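Gente, saiu! O Gurnum 5 foi anunciado agora em outubro e eu já passei a tarde inteira lendo a ficha técnica 😅 Segue o fio.

1/ É o terceiro celular da linha, e o primeiro com chip Stinar. No modelo anterior o processador esquentava até pra abrir mapa, então essa troca já me deixou animado demais!

2/ Bateria: carrega de zero a 80% na tomada enquanto eu tomo banho e faço café, se a promessa da marca valer. O carregador vem na caixa — sim, na caixa!

3/ A tela chega a 700 nits. Tem concorrente com mais, eu sei, mas pra quem usa na rua de vez em quando já resolve. E o corpo ficou em 177 g? Não, li errado: 313 g é o peso da caixa completa, o do aparelho ainda não divulgaram.

4/ O sistema é o Rovby, com a gaveta de apps que o pessoal do fórum pedia faz tempo. Dá pra voltar pro layout antigo nas configurações (testei no beta e funcionou direitinho).

5/ Cores: grafite e verde. Queria muito um azul...

6/ Preço no Brasil, nada ainda. A Tiongson vai distribuir por aqui e só falou em "em breve". Assim que abrir a pré-venda eu posto.

7/ Quem vem do modelo anterior: a capinha antiga não serve, mudaram a posição dos botões.

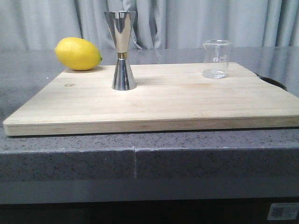
Clube Gurnum Brasil — Equipe de Celulares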